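How to Repaint a Kitchen Wall Without Moving Out of the Kitchen

A kitchen wall takes more abuse than any other wall in the house. It gets grease, steam and fingerprints, and most paint failures in kitchens come from painting over one of those. The method below is for a wall that has been painted before and is in sound condition. Bare plaster and wallpaper need different preparation.

Plan on two days. You can cook in between if you keep one burner and a bit of counter clear.

What you need

Degreasing cleaner or sugar soap
Two buckets and two sponges
Filler and a flexible filling knife
Sandpaper, 120 and 180 grit
Painter's tape
A 2 inch angled brush
A medium-nap roller and tray
Kitchen and bath paint, satin or eggshell

Step 1. Clear and cover

Take everything off the counters and the tops of the cabinets. Pull the table away from the wall and cover it. Turn off the power to that wall at the breaker before you take off any outlet covers, and put the screws in a labeled bag.

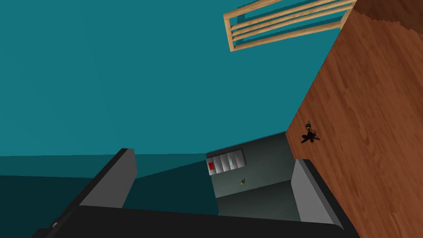 Step 2. Wash the wall

Wash from the bottom up, then rinse from the top down with clean water. Change the rinse water when it turns cloudy. The area near the stove usually needs a second wash. Let the wall dry overnight.

Step 3. Fill and sand

Press filler into nail holes and small cracks and leave it slightly proud. When it is hard, sand it flush with the 120 grit, then go over the whole wall lightly with the 180. Wipe off the dust with a damp cloth. If the old paint may date from before 1978, test it for lead before you sand anything.

Step 4. Choose the color in place

Brush a sample onto a large piece of card and tape it up beside the cabinets. Check it in the morning and again with the lights on. Strong blue-greens look darker in shade, and wood nearby can make them look cooler. Marion Haldane, who painted houses in Sinuvthorpe for 24 years, used to leave the card up for a full week.

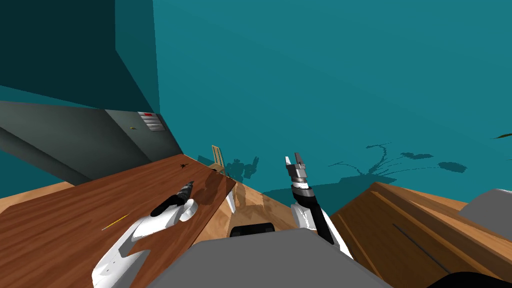
Teal walls with a reddish-brown wood table.

Step 5. Cut in

Tape along the counter and cabinet edges and press the tape down with a putty knife. Load the brush a third of the way up the bristles. Paint a strip two to three inches wide along the ceiling, corners and cabinets. Do one wall at a time so the strip is still wet when you bring the roller to it.

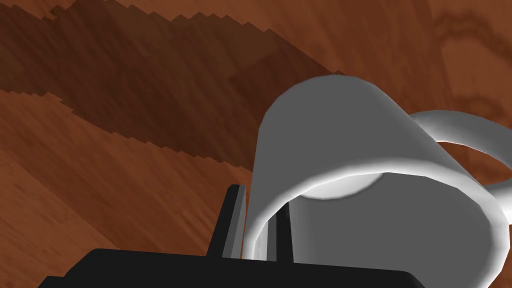
If the strip dries first, you will see a line where the brush marks stop. You can soften it with the second coat, but it is easier to work in shorter sections.

Step 6. Roll

Start near a top corner and roll a W, then fill it in without lifting the roller. Finish each section with light strokes from ceiling to counter, all in the same direction. Wait the time given on the can before the second coat. Pull the tape while the last coat is still slightly soft.
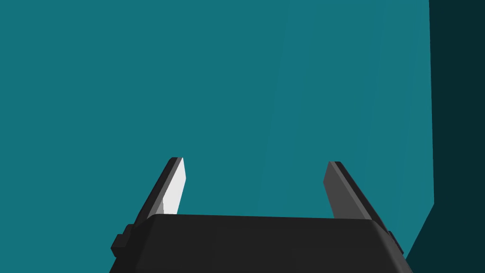
A flat, even teal with a darker panel at the right.

Step 7. Put the room back

Leave furniture a few inches off the wall for several days. Avoid scrubbing for two weeks. Write the color name and finish on a piece of tape and stick it inside a cabinet door for touch-ups.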